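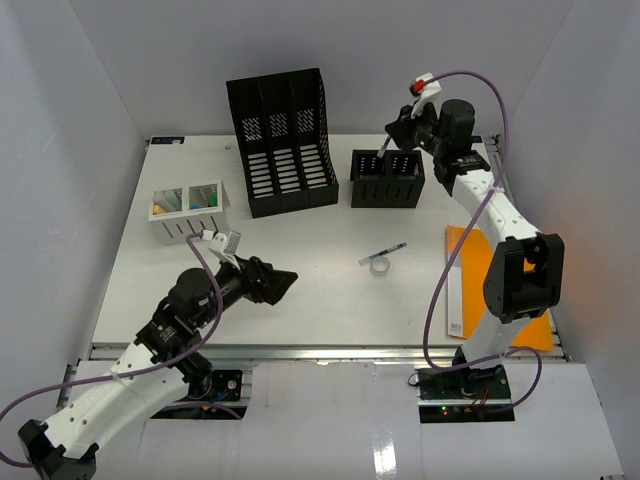

*Mesa branca, dois braços e dois cabos roxos.*

# O cabo não é um acessório

8 de maio de 2021

As lojas de material de áudio arrumam os cabos no fundo da página, junto às t-shirts e às palhetas. Quem compra um pré-amplificador escolhe primeiro a cor do painel, depois a mala, e só no fim, se sobrar dinheiro, pensa no que vai ligar uma coisa à outra. Acho isto um erro, e acho que os fabricantes têm mais culpa do que os músicos.

Trabalho com som ao vivo e faço pequenas reparações. Em outubro passei duas semanas a arrumar o armário da sala Seleck, onde ensaiam oito grupos. Havia lá um Drelley de duas entradas que tinha custado 3000 euros a alguém e que três técnicos já tinham dado como avariado. Fazia ruído quando se mexia na mesa. Abri-o, vi as soldaduras, medi a alimentação e estava tudo em ordem. O defeito estava num cabo XLR de marca nenhuma, com a malha partida a um dedo da ficha. O mesmo cabo andava com o aparelho desde o primeiro dia e ninguém o trocou para experimentar.

Não defendo cabos caros. Já comparei os de gama alta da Natarel com outros feitos por mim, com fichas decentes e cabo a metro, e não ouvi diferença que justificasse o preço. O que defendo é que se olhe para a parte mecânica. Um cabo de palco quase nunca morre a meio, morre junto à ficha, no sítio onde dobra sempre da mesma maneira. O alívio de tensão, aquela peça que aperta a bainha dentro do conector, vale mais do que qualquer conversa sobre cobre sem oxigénio. E é justamente o que as fichas técnicas omitem. Trazem a capacitância por metro até às décimas e não dizem quantas dobras o conjunto aguenta. 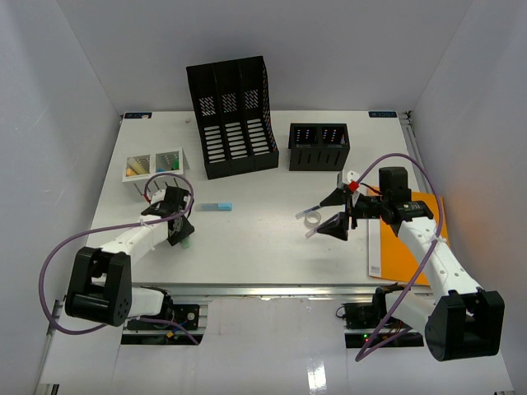
A folga é outro assunto que se trata mal. Quem monta um palco à pressa estica o cabo até chegar, porque fica mais limpo, e a ficha passa a noite inteira a segurar peso. Com microfones em braços articulados é pior ainda: o braço mexe-se e o cabo, preso com abraçadeiras em cada segmento, não tem para onde ir. Prefiro a solução daquele cabo roxo, que sobe em arco por cima da garra e depois desce por fora do braço numa curva comprida, passando pela base. Não é bonito, mas há ali cabo para os movimentos. Num estúdio de rádio faria o mesmo, com um laço largo em cada articulação e a abraçadeira longe da ficha.

Mervin Gagnon, com quem discuto isto há anos, acha que exagero. Para ele o cabo é um consumível como as cordas: compra-se barato, deita-se fora, compra-se outro. Percebo a lógica e reconheço que numa digressão faz sentido, porque não há tempo para o ferro de soldar. Mas as cordas gastas ouvem-se logo, e um cabo com mau contacto pode passar meses a fingir que é outra coisa. Entretanto pagam-se orçamentos, trocam-se válvulas que estavam boas e vende-se um aparelho ao desbarato.

Jade Gauthier faz o contrário. Numera cada cabo com manga termorretrátil e testa-os todos antes da primeira data, abanando as fichas com o testador ligado – uns dez minutos por caixa. Parece mania e foi dela que copiei o hábito.

Aos fabricantes pedia pouco. Se vendem a mala com espuma à medida e garantia vitalícia, deixem nessa espuma um espaço para o cabo enrolado sem o vincar. As malas que me passam pela bancada raramente o têm, e o cabo vai entalado na tampa, dobrado em quatro. Vendam também as fichas e os alívios em separado, com referência própria. A Sandhu já o fez com os pedais antigos, e ainda hoje consigo repor uma peça sem ter de adivinhar medidas.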